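Plirkow Guest House and Camp
Household Notes for Hosts: Keeping Felt, Bedding and Stoves in Good Order

These notes are issued to families who receive visitors under the Plirkow hospitality scheme. They apply to felt tents, timber cabins and spare rooms alike, and they replace the sheet sent out last May.

Airing the bedding

Quilts and wool blankets should be carried outside on the morning guests depart and hung over a line until 13:00, weather permitting. Turn them once. Sheepskins are to be shaken, brushed in the direction of the pile and kept out of strong sun, which stiffens the hide. Pillows that smell of smoke after airing should be washed before they are used again.

Felt floor coverings

Sweep felt with a stiff brush before any damp cleaning is attempted. Grease spots may be covered with dry flour or chalk, left overnight and brushed off in the morning. Candle wax is best hardened with a bag of ice and lifted with the back of a spoon. Hosts at Lurberg have found that coverings last longer when they are turned end to end at the start of each season.
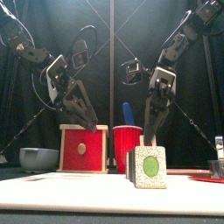 Mud brought in on boots should be left to dry fully, as rubbing it while wet will drive it into the fibres. A rush mat outside the door, with a low bench beside it, reduces the work considerably.

Stoves and kettles

Ash must be cold before it is removed, and it must go into a lidded metal bucket. Hosts are asked to empty the pan before guests arrive and each morning of their stay. Kettles with scale may be boiled with a cupful of vinegar and then rinsed twice with fresh water. Cast pans are wiped with oil while still warm and stored without their lids.

Tea, milk and dry stores

Brick tea keeps well in paper inside a closed tin. Milk for guests should be boiled on the day it is served. Flour and rice are to be stored off the floor; a shelf 11 inches high is sufficient in most rooms.

Linen allowance

Each house receives six sets of linen. Worn items may be exchanged at the Liem store, where Simone Seixas keeps the register. Questions about stoves should be addressed to Tsion Belay at the Surkitz office.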